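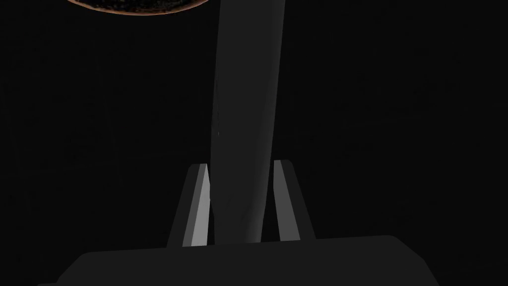
Simulated wrist view from the Flelex practice environment, with a tall gray object between the gripper fingers. Image: Hasora

Hasora opens Flelex, a remote-control kit for people who would like to show a robot what they mean

Operators steer a simulated gripper by hand, and the lights are usually off

STODARD, March. Hasora today released Flelex, a teleoperation kit that lets a person teach a robot arm a task by doing it, badly at first, through a hand controller. The release includes the control software, a simulated practice environment and 200 recorded demonstrations made by the company's own staff, several of whom have asked that their early attempts be labeled as such. They have been.

Flelex works the way most people assume robots already work. An operator holds the controller, squeezes to close the jaws and moves a hand to move the arm. The software records the motion along with the view from the wrist, and the pair is saved as one demonstration. A learning program then studies a stack of them and tries to do the same thing without the operator. Results vary with the stack.

The practice environment has been part of the project from the start, mostly on the grounds that simulated furniture is cheap to replace. It runs on an ordinary office computer and resets in 2 seconds, a figure the engineering team is prouder of than anything in the brochure. Operators can work from an outside view or from the wrist alone. The wrist view is harder. Depth has to be judged from the fingers and whatever light lands on them, and new operators tend to approach a handle the way one approaches a light switch in a hotel room.

That difficulty is deliberate. Flelex ships with a lighting control that goes from bright office to something close to a closed closet, and a good share of the included demonstrations were recorded at the closet end. Hasora's view is that a robot taught only in perfect light will be very good at working in perfect light, and its customers have warehouses.

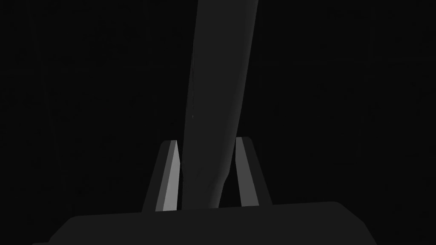
What a demonstration looks like

Each session runs 60 minutes, which is how long an operator can concentrate before starting to blame the controller. A session begins with a free warm-up, during which nothing is saved and a great deal is knocked over. After that the operator picks a task from the list, presses the record button and performs it. A second press ends the take. The operator then marks it keep, discard or "ask somebody," the last of these having been added by popular request.

Long, slender things proved the hardest part of the task list. The jaws have to arrive on both sides at once, and a finger that gets there early will push the object away from the other. Experienced operators slow down for the final approach and hold still before squeezing. Beginners squeeze first. The software keeps both kinds of take if asked, and the manual has a chapter on when a failed attempt is worth saving.

Opening the jaws gets its own chapter too. Operators are taught to start with the fingers well apart and pointed at open space, so that the recording has a clean beginning. 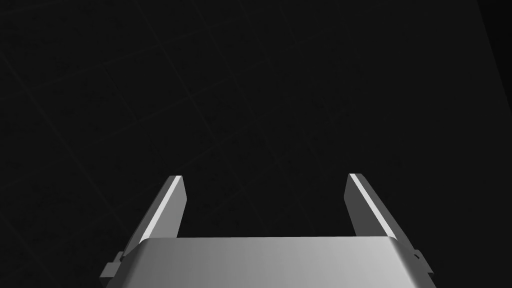

It is the dullest habit in the manual and the one reviewers check first. A take that begins with the fingers half closed over nothing in particular is sent back, politely, with a page number.

Pricing and availability

Flelex is available now from Hasora at $900 per seat, controller included. The practice environment and the recorded demonstrations may be downloaded without charge for classroom use. A version for the Durán arm is in testing and will be released when it stops waving.

Live demonstrations take place every Wednesday at the Hasora office in Stodard. Visitors may try the controller themselves and should expect to be recorded. Takes marked discard are deleted the same evening.

About Hasora

Hasora makes software and hand controllers for teaching robots by demonstration. The company is based in Stodard.

Press inquiries: the press desk, Hasora, Stodard. Review seats are available on request and must be returned with the controller.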